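Room check — Orncombe, back workroom
Done by: Brodie Gilchrist
Wednesday, before the 13:00 group
Goes to: Plotham office, copy to the Irkard desk

OK = fine. FIX = someone needs to do it. N/A = didnt apply today.

Floor and walkways

Carpet, edges and seams — OK. No lifting at the door strip.
Floor mats flat, corners down — OK
Door opens all the way — OK. Wedge is missing again, not using a folded leaflet, please order one.
Exit sign lit — OK
Cables off the walking line — FIX. Want them brought to the near side of the table and kept there. Tape on order, 300 ft roll.

Wood table

Wobble test, both ends — OK
Edges, splinters — OK, ran a rag down all four sides, nothing caught
Top clean — FIX. Faint streak toward the left, runs more or less up and down. Looks like somthing dried on. Warm water and a soft cloth first, NO spray polish, it makes the cloths slide. If it doesnt come up leave it and tell me.
Glare on top — comment only. Bright patch near the middle, washes out the grain so marks are hard to see there. Check from the side, not straight down.
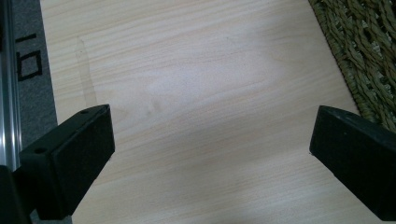

Same goes for the white table. Wipe both, end of day, whoever is last out. The sheet by the door has not been signed since July.

White table: leg tight — OK
White table: top — OK
Hole in wood table top — keep it clear, no pens or clips down it. Grommet or not, things fall through.

Chairs

Black chair, back right — OK, back firm. Plaid cloth hung over it, fine as long as it stays off the floor.
Stack by the storeroom — FIX. Too high. Four max.

Basket and cloths

Basket, olive woven, low sides. Rim — OK. Handle slot — OK, no loose ends to snag a finger. Bottom — OK, sits flat.
Cloths: cream, gray-blue, light gray, black. Shake each one out before the session, feel for pins. None found.
Black one ends up under the light ones every time — pull it out and check it too.

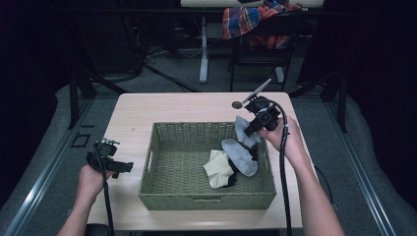
Load from the right, then spread out. Hand stays inside the rim when pressing down, dont lean on the side. Basket stays well back from the table edge.
Wash cloths weekly, plain powder. The Đorđević softener leaves them slick, stop using it.

Electrical

Wall outlets, covers — OK
Power strip — FIX. Crack by the switch. Tagged 1,828, taken out of use.
Space heater, 800 W — N/A, unplugged and in the closet

First aid

Kit on hook — OK
Adhesive strips — 13 left, low. Add to order.
Eye wash — in date

Open items: table streak, cables, chair stack, power strip, door wedge, strips.
Plotham to confirm order by end of day. Recheck before next group — BG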